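Grelmont Aufbewahrungskorb, rechteckig, dunkelbraun
Startseite > Wohnen & Ordnung > Körbe & Schalen > Serie Grelmont

Art.-Nr. 1835-DB
Lieferbar, Versand aus Lager Vurbridge
Auf die Merkliste | Frage zum Artikel | Weiterempfehlen

Kurz vorab
Geflochtener Korb, rechteckig, runde Ecken, Rand gewickelt. Für Flur, Bad, Schreibtisch, Ladentheke. Kein Deckel, keine Griffe. Wer Griffe braucht: bitte Modell Clovia anschauen, steht weiter unten.

Neu im Programm seit 25. Oktober, löst den alten Hamdy-Korb ab. Der Hamdy war höher und hatte gerade Wände, das haben viele von euch bemängelt, weil man flache Sachen vom Boden immer so schlecht rausbekam. Der Grelmont ist niedriger, Wände leicht schräg nach außen. Kleinkram liegt griffbereit.

Restposten Hamdy gibt es noch auf Anfrage, solange der Vorrat reicht. Bitte per Mail, nicht über den Warenkorb. Der zeigt den Bestand falsch an, wird gerade repariert.

Wofür
Schlüssel, Brille, Sonnenbrille, Handschuhe, Post. Gästetücher im Bad. Brot auf dem Tisch geht auch, dann bitte Serviette oder Tuch reinlegen, das Geflecht ist offen und krümelt durch. Für Kabel und Ladegeräte haben ihn einige Kunden im Einsatz, klappt gut, nur die ganz dünnen Stecker haken manchmal im Geflecht.

Nicht geeignet für: Blumentöpfe ohne Untersetzer, Feuchtes allgemein, Kaminholz. Auch kein Katzenkorb, zu klein. Wird trotzdem ständig gefragt.

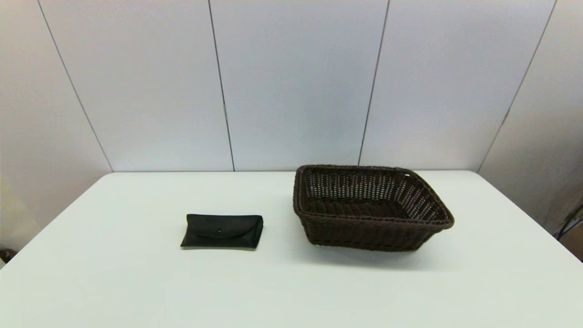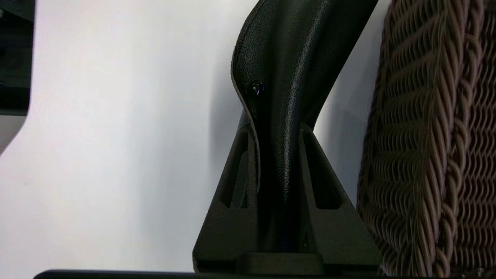

Farbe ist bei diesem Modell immer dunkelbraun, andere Töne führen wir im Moment nicht. Naturhell war geplant, kommt frühestens zum Frühjahr. Auf hellen Flächen steht der Korb am besten, auf der weißen Tischplatte sieht man Rand und Form deutlich, auf dunklem Holz verschwindet er fast. Das Brillenetui mit Druckknopf daneben gehört nicht zum Lieferumfang, bekommt ihr aber bei uns unter Accessoires, schwarz, mit Überschlag. Das Geflecht wirkt von Nahem gröber als aus normalem Abstand, eher wie gedrehte Kordel. Farbwirkung je nach Licht mal mehr ins Graubraune, mal fast schokobraun. Kein Reklamationsgrund, bitte.

Details
Form: rechteckig, Ecken gerundet
Wände: leicht ausgestellt
Rand: umlaufend, dick, gewickelt
Farbe: Dunkelbraun
Boden: geflochten
Innenfutter: ohne, separat erhältlich (Baumwolle, ecru oder grau)
Traglast: bis 3 kg, gleichmässig verteilt
Stapelbar: ja, bis 12 Stück ineinander, für Lager und Laden
Verpackungseinheit Handel: 12 Stück
Etikett: klein, hell, am Rand. Lässt sich abschneiden, bitte nicht reissen

Maße stehen im Datenblatt (PDF, Reiter Downloads). Kleine Abweichungen zwischen den Stücken sind normal. Wer den Korb in ein Regalfach schieben will – lieber etwas Luft einplanen. Der Rand trägt auf.

Pflege
Trocken abbürsten oder mit Staubsauger und weichem Aufsatz. Flecken: leicht feuchtes Tuch, dann an der Luft trocknen lassen. Nicht auf die Heizung. Nicht in die Spülmaschine, auch nicht kurz. Falls am Rand mal ein Strang absteht, mit der Nagelschere kappen, nicht ziehen. Geruch beim Auspacken verfliegt nach ein paar Tagen, einfach offen stehen lassen.

Zubehör und passende Artikel
Einlage Baumwolle ecru
Einlage Baumwolle grau
Filzgleiter selbstklebend, Bogen mit 15 Stück
Anhänger zum Beschriften, Pappe
Clovia Korb mit Griffen, gleiches Braun, höher
Brillenetui schwarz, Druckknopf

Einlage wird mit Bändern am Rand befestigt, geht durchs Geflecht durch, kein Werkzeug. Waschbar bei 30 Grad. Läuft beim ersten Mal minimal ein, ist im Schnitt schon eingerechnet.

Filzgleiter lohnen sich bei lackierten Flächen. Auf normalen Tischen braucht man die nicht unbedingt.

Für Händler und Ausstatter
Abgabe im Zwölferpack, gemischte Packs mit Clovia auf Anfrage. Ansprechpartner ist Fedir Skoryk, Muster schickt Chaimae Farouk raus. Muster bitte innerhalb von 15 Tagen zurück oder bezahlen. Ab 3.000 Stück im Jahr eigene Etiketten möglich, Vorlauf bitte mit Fedir klären, das dauert länger als man denkt.

Hotels und Ferienwohnungen: ja, auch Rechnungskauf. Lieferadresse und Rechnungsadresse dürfen abweichen, nur bitte bei der Bestellung beide angeben und nicht hinterher per Telefon.

Kundenstimmen
„Steht bei uns im Flur auf der Kommode. Endlich sucht niemand mehr die Schlüssel. Rand fühlt sich stabil an.“ – Tobias Begay

„Schöner Korb, Farbe etwas dunkler als gedacht. Behalte ihn trotzdem. Karton war viel zu groß für das Teil.“ – Said Lahlou

„Hatte vorher den Hamdy. Der neue ist praktischer, aber für Handtücher in groß reicht er nicht, da hab ich jetzt Clovia dazu genommen. Ein Punkt Abzug weil die Einlage extra kostet.“ – Adel Naciri

Zum Karton: stimmt, war bei den ersten Sendungen so. Der kleinere ist inzwischen da.

Häufig gefragt

Gibt es einen Deckel?
Nein. Auch nicht geplant.

Kann der Korb nach draussen?
Überdachter Balkon im Sommer ja, Regen nein. Im Winter bitte rein damit.

Kratzt der Boden?
Auf den meisten Flächen nicht. Bei Hochglanz Filzgleiter drunter, siehe Zubehör.

Bekomme ich zwei, die genau gleich aussehen?
Ziemlich gleich. Bei Bestellung ins Bemerkungsfeld „Paar“ schreiben, dann wird im Lager geschaut, dass Farbe und Flechtung zusamenpassen. Kostet nichts extra.

Passt die alte Hamdy-Einlage?
Leider nein, die ist zu hoch. Steht über und wirft Falten.

Versand und Rückgabe
Versand als Paket, mehrere Körbe kommen ineinander gestapelt mit Papier dazwischen. Rückgabe unbenutzt und mit Etikett. Abgeschnittenes Etikett heißt für uns benutzt, also erst anschauen, dann schneiden. Retourenschein liegt nicht bei, bitte im Kundenkonto anfordern.

Beschädigt angekommen? Foto vom Korb und vom Karton an den Service, Artikelnummer dazu. Ersatz geht raus, sobald das Foto da ist.

Downloads
Datenblatt Grelmont
Pflegehinweise Flechtware
Händlerpreisliste (nur mit Login)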